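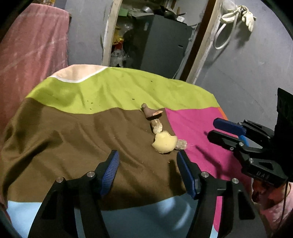
Handheld gripper recordings of broken food pieces improve grasping of irregular objects, Dillthorpe group reports

August 22, 2021

Researchers at the Dillthorpe robotics laboratory have published results from a study on teaching robot arms to pick up small, irregular pieces of food from soft surfaces. The method uses demonstrations recorded by people holding gripper tools in their hands, with no robot present during recording. According to the group's report, a policy trained on these recordings picked up fragments of ginger, bread and dried mushroom more reliably than one trained on the same number of demonstrations made by remote control of an arm.

The work was carried out with Győri, an engineering firm that builds food-handling lines, and forms part of a larger project named Gudex. Its subject is a narrow one. Most published grasping tests use rigid objects on a hard, flat table. A piece of broken ginger root has a smooth side and a fibrous side, no repeatable shape, and loose strands that can hang outside the fingers after the grasp closes. When it lies on wrinkled cloth, the fingers may also take up a fold of fabric along with the piece.

The training set consists of 2086 demonstrations recorded in private homes. Operators worked with a gripper in each hand, on whatever table was available, and were asked to leave the table covering in place. The ginger recordings include pieces lying across a change of color in the cloth, such as the seam between a green and a brown panel of patchwork. The group treats these cases separately in its analysis, as the outline of a pale or brown fragment is harder to separate from the background there. Fingers in the ginger sessions carried blue ribbed pads on their inner tips.

Each demonstration was cut into three phases: approach, closure and lift. The main change from the group's earlier method is in the second phase. Instead of learning a single closing motion, the policy predicts a finger opening for each short time step and is penalized during training when the predicted fingertip height falls below the estimated surface of the cloth. The surface estimate is refreshed until the fingers touch the piece and is then held fixed. The authors state that without this last step the estimate drifted, because the fingers and their shadows covered most of the area being measured.

For evaluation, the policy was run on a two-armed test station at Dillthorpe. The station made 300 grasp attempts on pieces that did not appear in the training data, spread over 14 cloths with different patterns and thicknesses. An attempt counted as a success if the piece was lifted clear of the table and held until the arm reached a drop point, with no cloth raised at the same time. The policy succeeded in 83 percent of attempts. The remote-control baseline, given an equal number of demonstrations, reached 61 percent.

Most of the remaining failures involved the smallest fragments. Thin, stringy pieces tended to turn between the pads as the fingers closed, and several were dropped during the lift. Thick, quilted cloths gave lower results than thin ones — a difference the authors attribute to compression under the fingertips, which the surface estimate does not model. Wrinkles alone had little measurable effect.

The group also examined how much data the method needs. Performance rose steeply over the first 310 demonstrations and more slowly after that. Adding recordings from new homes helped more than adding further recordings from a home already in the set, even when the food was the same. The report recommends short sessions at many sites for this reason.

Some limits are noted. The second gripper was recorded in every session, but the present policy controls one arm only, and the other stayed parked during evaluation. Wet food was excluded. All grasps were made from above or at a shallow angle, so pieces lying against the wall of a bowl or tray were not tested.

A follow-up study will use both arms, with one holding the cloth flat while the other grasps. Győri plans to install the single-arm version on a sorting bench at its Levetti site, where broken root pieces are currently separated by hand. The training code is available from the Gudex project on request — the recordings themselves will remain closed while household consent forms are reviewed.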